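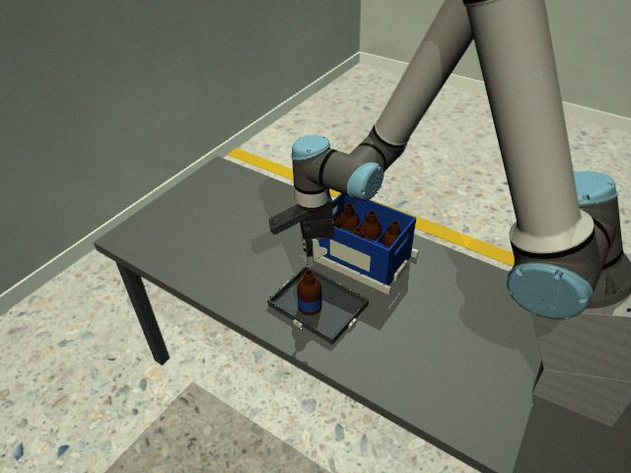 The gray table, with the arm reaching over it (computer rendering).

Progress report to the Mensah Fund – Bernach community orchard and kitchen, autumn term

Dear Gifty,

Thank you for your patience while I pulled this together. November is always a scramble for us, what with the last of the apples coming in and the kitchen booked most evenings, and I wanted to sit down and do it properly.

The planting is finished, I'm very happy to say. All 17 of the new trees are in the ground along the lower path, staked and mulched, and Crescencio Maldonado has been out with the deer netting twice already. We lost one young pear to canker in the old section, which was a pity, but the nursery has promised us a replacement in the spring at no charge.

The preserving classes have gone better than I dared hope. We planned for eight sessions and ended up running 11, mostly thanks to Toàn Mai, who kept finding people who wanted to learn (and then kept finding jars for them!). Between them they put up 600 jars of apple butter, chutney and pickled green tomatoes. Most went to the Nunora food pantry, and the rest were sold at the harvest supper and brought in $500 toward next year's sugar and lids.

Now for the part that hasn't gone to plan. The second sink is still not in. The plumber found that the drain runs the wrong way under the back wall – older than anyone's drawings of it – and the work has been put off until after the holidays. I'd like to ask whether the money set aside for it can be carried over to the next period. Rafferty Ambrose has the revised quote and can send it to you on Monday.

Over the winter we'll be pruning, repairing the tool shed roof and writing up the recipes, which people have been asking for since the very first class. You'd be most welcome to come by for soup any time.

With warm thanks from all of us,
Otakar Michalík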